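The Rack on the Table

By the time dinner is over at Rirneck, the dishes have a short trip ahead of them. The old house at the edge of Taltallow has a kitchen counter only 45 inches long, and most of it is taken up by the stove. So the drying is done on the table, right on top of the printed cloth.

A dish rack is a dull thing to shop for. You want bowls to stand up, air to get under them, and the whole thing to move when it is time to eat. Wire with a bend in it does this well – the curve holds a plate upright. 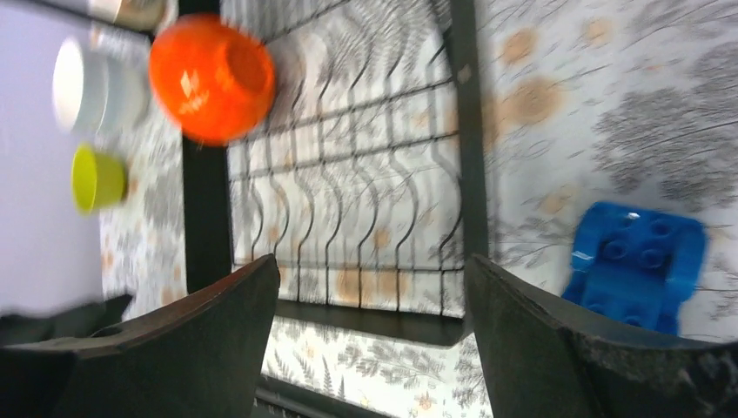

Wavy wires make the slots, with the fern-print cloth showing through.

The bowls at Rirneck do not match. Some are orange and came from a Clerkov seconds sale in December, where a box cost 70 dollars. Others were bought one at a time. A white bowl with a blue-gray rim is the one that gets used for soup, oatmeal and cut fruit. It goes in the rack last and usually comes out first.

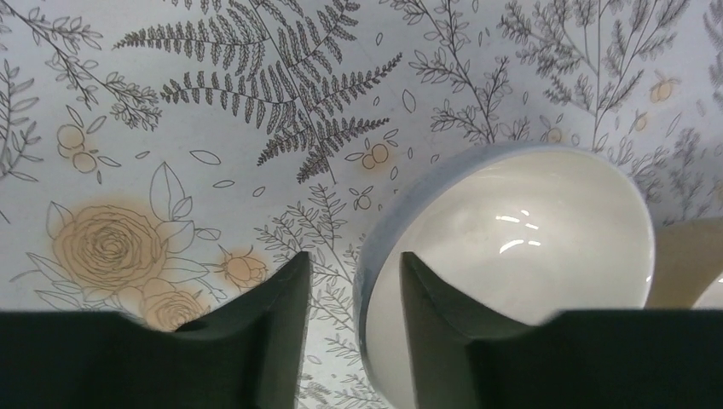 What goes where

Bowls lean best at the end of a rack, where they do not take up the plate slots. Deep ones should tip forward a little so water can run off the rim. Plates go in the middle, largest at the back. Cups are better on a folded towel.

A cloth under the rack will get damp. Unnithan, the shop in town, sells a printed cotton one for 130 dollars, but any cloth that can take a hot wash will do – lift the rack and let the fabric dry overnight.

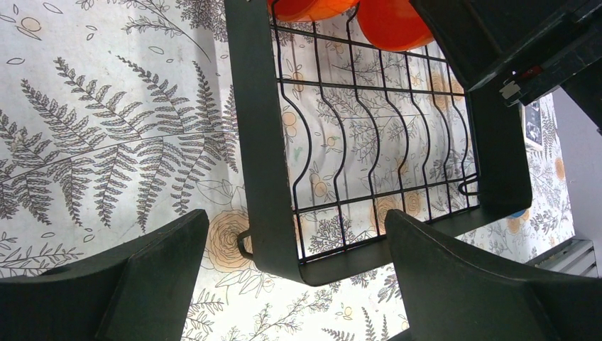
Clearing up

Empty the rack before breakfast. Wipe the side walls, then the wires, and shake the cloth outdoors.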